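**Unit 4: Surfaces, Finishes and Their Care**
Interior Materials I, Koval Institute of Applied Arts
Prepared by Chinyere Fashola, with revisions by Petro Symonenko

These notes accompany the Friday lecture and replace the August version. Students should read them before the lecture and bring them to the workshop. Terms in bold may appear in the written assessment.

## 4.1 What a finish does

A finish is any layer applied to a material after it has been cut and shaped. It may be a liquid that dries or cures in place, such as oil or varnish, or a sheet that is bonded to the face, such as veneer or decorative laminate. In both cases the finish decides how the piece looks, how it is cleaned and how long it can stay in service before repair.

Clients tend to choose a finish by color. The designer is expected to ask first about use. A counter in a public library is touched all day and wiped by cleaning staff who did not choose the product and may not know what it is. A sideboard in a private home may be dusted once a week. The same oak board could serve in both settings, but it would not be specified in the same way.

## 4.2 Solid wood, veneer and printed surfaces

**Solid wood** moves. It takes up moisture in humid months and gives it up in dry ones, and nearly all of this movement occurs across the grain. Wide panels must be fixed so that they can expand and shrink without splitting. Slotted screw holes, buttons and floating panels are the usual methods, and all were covered in Unit 3.

**Veneer** is a thin slice of real wood glued to a stable core. It carries the natural figure of the log but moves very little. It can be sanded only lightly. Once the face has been cut through to the core, the repair will be visible.

**Decorative laminate** is made from layers of paper soaked in resin and pressed under heat. The top pattern layer is usually printed, and a clear wear layer protects it. Laminate cannot be sanded or refinished. Its advantages are resistance to common stains, even color from sheet to sheet and a moderate price.

Figure is named after the way the log is cut. **Plain-sawn** faces show tall arches, often called cathedrals, where the saw passes through the curved growth rings. **Quarter-sawn** faces show straight, narrow lines. **Rift-sawn** faces are also straight but without the bright flecks that appear in quarter-sawn oak. Printed patterns copy all three, and students should learn to name the cut that is being copied.

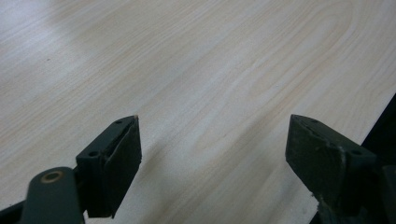
*Figure 4.1. Cathedral pattern on a pale wood-grain laminate tabletop.*

When a surface must be identified on site, begin at the edge. On solid wood, the lines on the face continue down the side and can be followed onto the end grain. On veneer and laminate, the side is usually covered by a separate strip, or the core is left showing. Next, look for repeats. A printed sheet uses the same artwork again at a fixed interval, and on a long run of counter the same knot or arch may be found more than once. Do not scratch or wet a surface to test it unless the owner has agreed in writing.

## 4.3 Sheen

**Sheen** describes how much light a surface returns in one direction. It is measured with a gloss meter and reported in gloss units. Suppliers use the words matte, satin, semi-gloss and gloss, but these words do not have fixed limits, and one supplier's satin may be another's matte. Ask for the number and the angle at which it was measured.

High sheen makes color look deeper and shows fingerprints. It also reflects windows and lamps, which can make a reading desk tiring to use. Low sheen hides small scratches, though areas that are rubbed often may become polished over time. The change is most noticeable at the front edge of a desk, where forearms rest.

Samples must be viewed in the position in which they will be used. A tabletop sample is laid flat; a door sample is held upright. Samples should be seen by daylight and again under the lamps that have been specified. Rostam Soltani's lighting notes for Unit 2 give the procedure in full.

## 4.4 Liquid finishes

**Penetrating oils** soak into the wood and leave little on top. They are easy to renew in patches and need regular attention. Rags used with drying oils can heat up and catch fire without a flame. In the workshop, all such rags go into the lidded metal bin, without exception.

**Varnish** forms a film. It stands up well to water and wear. When the film fails, the whole face normally has to be sanded and coated again.

**Shellac** dries quickly and is easily repaired, but alcohol will mark it. It is not suitable for dining tables.

**Hardwax oil** combines features of oil and film finishes. The workshop stock is Tatard Clear. Allow 8 hours between coats and 48 hours before light use. Sand between coats with the grain, using the fine pads in the second drawer, and remove all dust before continuing.

## 4.5 Writing a care sheet

Every project submitted in this course must include a care sheet for the person who will clean the piece. It must fit on one page. Name the finish, the cleaning product, the cloth and the products that must be avoided. State who should be contacted about damage. Avoid phrases such as "clean as needed" and "use a gentle product," which leave the reader to guess.

The Claltlow reading room project, discussed in class by Kári Lauritsen, is on file as a model. Note that its care sheet was rewritten after the first year. The original named a product that the cleaning contractor did not stock.

## 4.6 Assigned work

Select one horizontal surface in a building open to the public. Submit a report of 800 words covering the following:

- the material and finish, with your grounds for identifying them
- the pattern of wear and the likely causes
- the suitability of the finish for its present use
- a proposed replacement, if one is justified, and a care sheet

Include 2 drawings, one of which must be an edge section at full size. Drawings are to be made by hand and labeled in block capitals. Obtain permission from the building's staff before measuring.

Reports are handed to Khrystyna Levchenko in the materials library. The Zudden sample cabinet may be consulted there during opening hours, and samples may not be taken from the room.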